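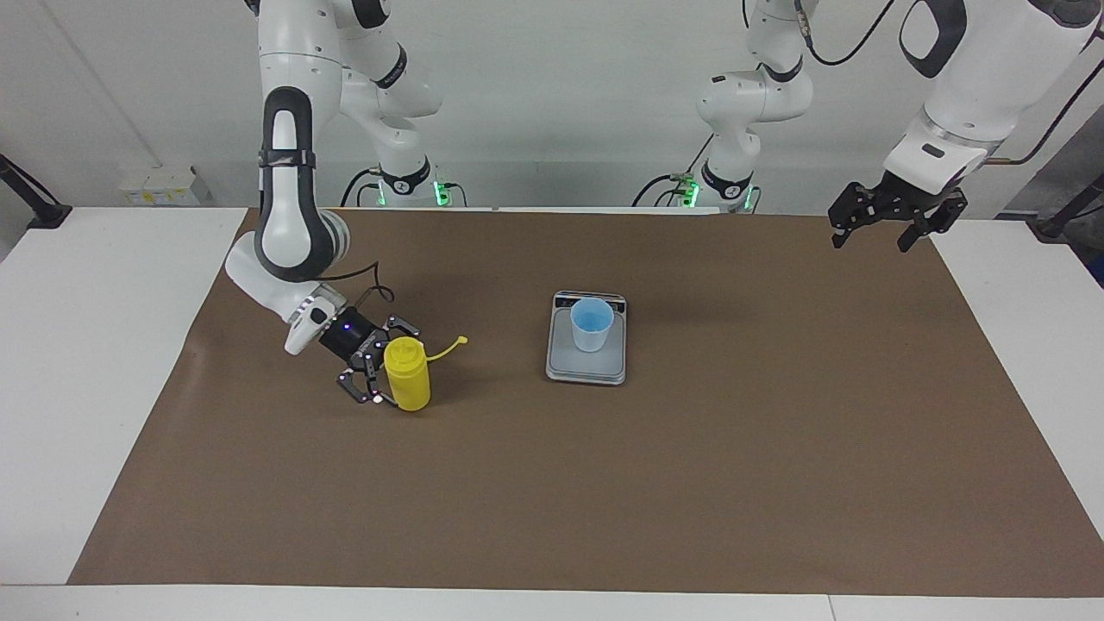
Is a robot open day worth the drive if I already suspect it's all staged?

Asked 2021-03-30 in Workshops and Small Business

I run a small outfit that fills and packs dry goods and a few liquids, mostly by hand. A supplier has invited me to an open day in April at a place called Tultbridge, where an integrator named Petedel will be showing a two-arm setup doing weighing and dispensing. They say it can pour a set amount into a cup on a kitchen scale and then do the next one. My partner thinks we should go. It's 154 miles each way and I'd lose a full day of work.

My problem is I have been to this sort of thing before. Years ago I watched a machine stack boxes beautifully for ten minutes, and when I asked them to use one of my boxes instead they suddenly had to break for coffee. So I don't trust demos much.

What I want to know from anyone who has been to a Petedel day, or something close to it:

1. Do they let you change anything, or do you just stand behind a rope?
2. Is the weighing real? Does the robot read the scale, or does it tip the bottle for a fixed time and hope?
3. What should I ask that they won't have a canned reply for?

Please don't tell me robots are the future. I've had that email already.

Edit: someone asked in the comments what we fill. Spices, rubs, two kinds of oil. Jars and small bottles. Batches of 50 mostly.

Answer 1 (marked as accepted)

I went to the one they held last fall. I came away less annoyed than I expected, which from me is a decent review, but you should know what you're driving to.

It was a white table with brown paper over most of it and two white arms mounted at the back. Black two-finger grippers on both. The station was a yellow bottle standing on the paper and, next to it, a little digital kitchen scale with a plastic cup on it, same idea as the picture on this page. That's a very friendly table for a robot. One bottle, one cup, nothing else in the way, plain wall behind. Your packing bench doesn't look like that and neither does mine.

To your questions.

You can change things, but you have to push. There was no rope, only tape on the floor. The first three times I saw the job run, the bottle started in the same spot. I asked for it to be moved a hand's width toward the front and turned so the strap pointed the other way. They did it without fuss and the arm still picked it up. Then I asked for the cup to be swapped for a taller one I had in my bag. That got a long conversation. In the end they said it "hadn't been validated" and we moved on. Make of that what you like. I'd have respected a plain no.

On the weighing, ask them straight out where the number goes. A scale in the middle of a table looks very convincing to a crowd, but if there's no link from it to the controller then it's there for you to read and the machine doesn't care what it says. When I asked, the person at the laptop said they were reading the display with a camera on some runs and pouring by time on others. I wanted to know which kind I'd just watched and didn't get a clear reply. I wrote down the display after each run I stayed for. Two of them were close together and one was well off. They called that one a warm-up.

What I'd ask:

How many runs today, and how many did a person step in on? Ask before lunch and again before you leave.

What does the second arm do? On the job I saw, one arm did the work and the other hung there with its gripper open for most of it. Maybe it's needed for caps. If it isn't needed for your job, you don't want to pay for it.

How long from empty cup to empty cup? Time it yourself, including whatever the person does in between. Somebody was taking the full cup away and setting out a clean one, and that part wasn't in the figure on their handout.

Who cleans up? They poured water. You're pouring oil. Brown paper is fine for an afternoon.

Bring your own jar, your own bottle and a bag of your messiest rub. If they won't touch any of it, you've learned what you needed and you can be home for dinner.

Would I go again? For a 154 mile trip, only if they agree in writing to try your product. Email them first. They did answer my emails, I'll give them that.

Answer 2

Go, it's free and there are sandwiches. Mine wasn't Petedel, it was the Jirnasberg roadshow, but they're all alike. Cool to see up close. I don't know about the scale part.

Comment: "They're all alike" is a bit much. Jirnasberg sells conveyors.

Comment: They had an arm at the one I went to.

Answer 3

I'll be the grump. You fill batches of 50. You don't need two arms, you need a benchtop filler with a foot pedal. We bought a used one for $1,497 and it has paid for itself on oil alone. It drips a little. You put a tray under it. It doesn't pick up a bottle and it never will, a person does that, and a person is quite fast at picking up a bottle.

I've been to Tultbridge for one of these too, with the Myung people. Pleasant crowd, good parking. The arms were careful and very slow. One came down next to the bottle with its fingers open, sort of settled itself, then closed. Everyone went quiet and leaned in like it was a putt. I had time to think about how many jars we'd have done back at the shop.

For spices it's even less of a contest. An arm tipping dry rub out of a bottle is going to clump the same way it clumps for you, and you at least know to give it a smack. Get an auger filler if you ever get big enough.

Where I'd disagree with the answer above is on getting it in writing. They'll agree to "look at" your product, and that means someone will look at it. Ask for a set number of fills and a tolerance in grams, and have them send you the raw readings, bad ones included. If they go silent after that, you saved the gas.

The one case where I'd say look harder is if you change jars every hour and can't find staff. Then moving an arm from one job to the next might be worth something. But ask how long the changeover takes, and whether you can do it yourself or have to call them out. Ours on the pedal filler is a nozzle and a knob.

Comment (from the asker): Thanks, both long answers help. I've emailed Petedel and asked for ten fills with our oil in our bottle, plus the readings. Will post what they say. My partner still wants to go for the sandwiches.

Comment: Ask them about the cap too. Everyone forgets the cap. Mine was already loose when the run started.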